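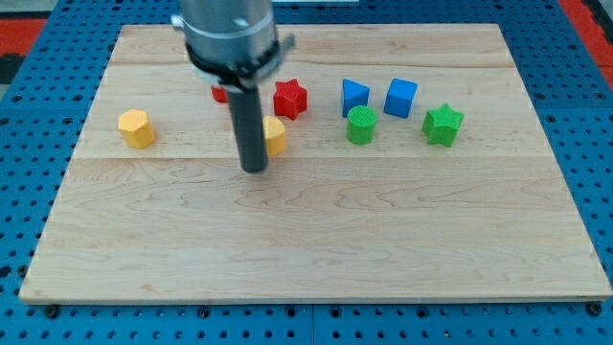
How long does a sourdough starter take before you can bake with it?
Give it two weeks if your kitchen is warm and closer to three if you started in January like I did.

I know the instructions on the flour bag say five days. Mine said five days too, and on the fifth day I had a jar of gray paste that smelled like nail polish remover and I very nearly poured it down the sink. I'm so glad I didn't! I had named it by then (Drita, after a song my grandmother used to hum while she was ironing) and it's hard to throw out something with a name.

My kitchen faces north and the window over the counter has never closed all the way, so the jar lived on top of the refrigerator with a dish towel around it. Every morning, before the coffee was even on, I'd take it down and have a look. Most mornings there was nothing to see. I fed it anyway, half a cup of rye to begin with and then plain bread flour once the rye ran out, and I went back to rye as soon as I could get to the store, which made more difference than anything else I tried. Two days later there were bubbles all the way up the side and I called my sister at seven in the morning to tell her. She was very nice about it, considering.

My first loaf was a brick. We ate it toasted with a lot of butter and it was fine, and the second one was better, and somewhere in there I learned to leave the dough alone for longer than felt sensible. I use 130 grams of starter now for one big round loaf, and I put the lid on the pot for the first half of baking and take it off for the rest. When I remember to check the middle with the thermometer I like it to read 200 or a little over. The one time I let it go to 211 the crust was wonderful, very dark and loud when you cut it, but my husband said it hurt the roof of his mouth, so there you are.

A few of you wrote after my last post to ask what to do when you go away. I put mine in the refrigerator with a good thick feeding and forget about it. We spent two weeks in Trorkitz last summer, in a little rented place over a bakery (I know, I know, I did not bake a thing), and when we got home there was a layer of dark liquid on top that looked terrible. I poured it off, fed what was underneath, and fed it again that night. By the next evening it was climbing the jar.

I still owe you the seeded rye recipe and I haven't forgotten. I've made it twice now and the middle is still gummy both times, so let me have one more try at it with less water and I'll write it up.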